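About Primon

Primon is a translation office. We translate manuals, parts lists, safety sheets and training material for manufacturers and the companies that sell their equipment. We work in English, Danish, Icelandic, Swedish and German.

Védís Bech started the company in January 1993 in a rented room over a print shop on Dandmont Street. Her first job was a 50-page service manual for a line of fish scales, and the customer still sends us its updates. We moved across the street to the Kárason Building when the print shop needed the room back. We have the second floor there and share the mail room with two other tenants.

There are 11 of us now. Eight are translators, and each one works only into the language he or she grew up speaking. The others handle layout, scheduling and billing. For languages we do not cover, we will give you the name of an office we trust and you can deal with them directly. 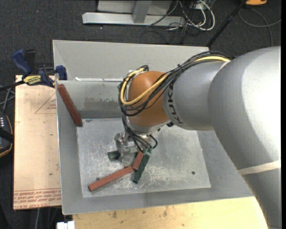

Every job is read by a second translator before it goes out. If the customer has a preferred word for a part, we use that word all the way through, even when the dictionary has a better one. We keep these choices in a term list called Tarnoleo, which Védís began on index cards and which was typed into a database over two winters. It holds 3,000 entries. Customers may ask for a copy of their own section at any time, free of charge.

We charge by the word, counted in the original text. Layout is charged by the hour. Rush work costs more, and we will tell you how much before we begin. Small corrections to a text we translated are free for one year.

The office is open from 8 to 4. We close for two weeks in January. To ask for a price, send us the text or a few sample pages along with the date you need it back. Material you send is kept private whether or not you place an order.

Page last updated July 3, 2004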